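Mavis Handheld Gripper Kit – Frequently Asked Questions

Last revised 16 September 2019

General

What is included in the kit?

The standard Mavis kit contains two handheld grippers (left and right), two marker cubes, a head camera with strap, two data cables, a recorder unit with power supply, a calibration board and a hard case. Spare jaw pads are packed under the foam in the lid. The recorder ships without a disk. Any 2.5-inch SATA drive will fit.

Do I need a robot to use it?

No. The kit records a person doing a task by hand with the grippers. A robot is needed only when you want to replay or train on the recordings, and many customers do that at a different site or at a later date.

Which robot arms are supported?

The jaw geometry matches the Kokusa parallel gripper, so recordings transfer to an arm fitted with that gripper without remapping. For other end effectors you must supply a mapping file. The format is described in chapter 6 of the manual. We do not write mapping files for customers under the standard support plan.

What is the difference between Mavis and Mavis Lite?

Mavis Lite has one gripper and no head camera. It suits pick-and-place work at a bench. It can't be upgraded to the two-hand version, because the recorder in the Lite has a single gripper port.

Recording

How is gripper position measured?

Each gripper carries a cube with printed fiducial patterns. The head camera tracks the patterns, and the recorder solves for the position and orientation of each cube on every frame. Jaw opening is measured separately by an encoder inside the body and sent over the cable. If a cube leaves the camera's view, the position is filled in from the inertial sensor for up to 2 seconds. After that the segment is marked invalid.

What kinds of tasks work well?

Anything that can be done with two flat jaws and moderate force. Our own reference set covers folding, sorting, loading shelves, opening drawers and wiping down furniture. Wiping is a good first task for a new operator: the cloth is easy to hold, contact with the surface is continuous, and mistakes cost nothing. Hold the cloth bunched in the jaws so that the jaw tips don't touch the finish. 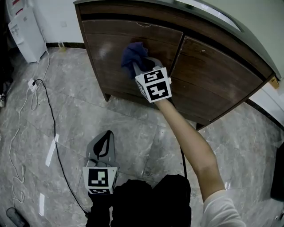
Tasks that need finger rotation, such as threading a nut or turning a small key, give poor results. The jaws can do them, but operators fall back on wrist motions that most arms can't reproduce.

Can I record low to the ground?

Yes. Sit or kneel so that the head camera looks down at the work at an angle. Keep both cubes in view, including the one on the hand that is not working. An idle gripper should be held in front of the body with at least one patterned face toward the camera.

Do shiny floors or bright lights cause problems?

Sometimes. Polished tile and glass can reflect overhead lights into the camera and wash out part of the picture. The tracker tolerates this as long as the glare doesn't fall on a cube. If you see dropped segments in one part of a room, switch off the nearest light or turn your working position a quarter turn. Do not lower the exposure below the setting marked "indoor minimum"; the patterns become noisy before the glare goes away.

What should the operator wear?

Gloves are optional. Long sleeves are fine if they stay clear of the cube. Avoid checked or finely striped cloth near the wrists – the tracker rejects most false matches, but each one costs processing time.

Cables and power

Why are the grippers wired?

Jaw data has to arrive on the same clock as the video. The wireless version we tested in January lost sync under load, and we withdrew it. A revised radio is in development. We have no release date.

How long are the cables, and can I extend them?

Use only the supplied cables. Passive extensions cause encoder dropouts that don't show up until export. If you need more reach, move the recorder.

How should I route the cables?

Run them behind the operator where possible. On a hard floor, leave enough slack for a full reach with either arm and check that nobody has to step over the run during a take. Most of the damaged connectors returned to us were pulled sideways by a foot.

Data

How large are the recordings?

A drive with 2,000 GB of free space holds 138 hours of two-hand recording at the default quality. The high quality setting roughly doubles the file size. It improves the picture, but it has no measurable effect on tracking accuracy.

What formats can I export?

Video as H.264, poses and jaw opening as CSV or HDF5. The Dellurard viewer opens both and is supplied with the kit. Export runs on the recorder or on a Linux workstation. Windows export is not supported.

Does the kit record sound?

The microphone is off by default. It can be turned on per session under Settings, Inputs.

Calibration and care

How often should I calibrate?

At the start of each working day, after any knock to a cube, and after changing a cube. The procedure takes 19 seconds per gripper once the board is in place. If the residual shown at the end is red, clean the board and repeat. If it stays red, replace the cube.

How do I clean the marker cubes?

With a dry microfiber cloth. Alcohol lifts the printed patterns. Scratched faces can't be repaired, and a cube with one bad face should be replaced.

Can the jaw pads be replaced?

Yes, with a 2 mm hex key. Pads are sold in pairs. Do not mix old and new pads on the same gripper.

Ordering and support

Can I rent a kit?

Rentals are handled by Figueroa for North America. Rental kits are the standard two-hand version and come with a drive installed. Elsewhere, contact us directly.

Do you offer training?

A half-day operator course is available at our office or by video call. It is taught by Do-yoon Ok and covers setup, calibration, cable routing and export. Bring your own task list. Sessions without one tend to run over.

What does the warranty cover?

Gripper bodies, encoders and the recorder are covered for one year. Cubes, pads, straps and cables are consumables and are not covered. Opening the gripper body voids the warranty on that gripper only.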